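4.2 Sorting small items

Household guides often claim that small laundry is the easy part of the job. We doubt it. In the Bamstead survey, 200 homes were asked which load they put off longest, and socks and small cloths came first. The Galtitz guide still gives them 2 lines out of 7 pages. It assumes that every piece can be named on sight, an assumption we have not seen tested. 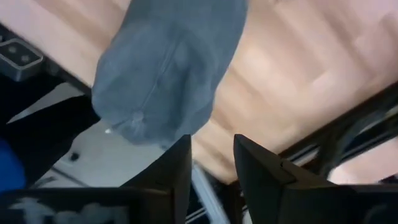
Does sorting by color first save time?
Perhaps in a mixed load, but we found no good evidence for it when most of the pieces are gray or blue.

Figure 3. Crumpled gray fabric item, resembling a sock or small cloth, over a light wooden tabletop.

A piece like the one in Figure 3 has to be opened out before it can be matched with anything, and the guides leave that step out of their timings. Figueroa's revised method, issued in May, repeats the omission. Until the step is timed separately, we would treat the reported savings with caution.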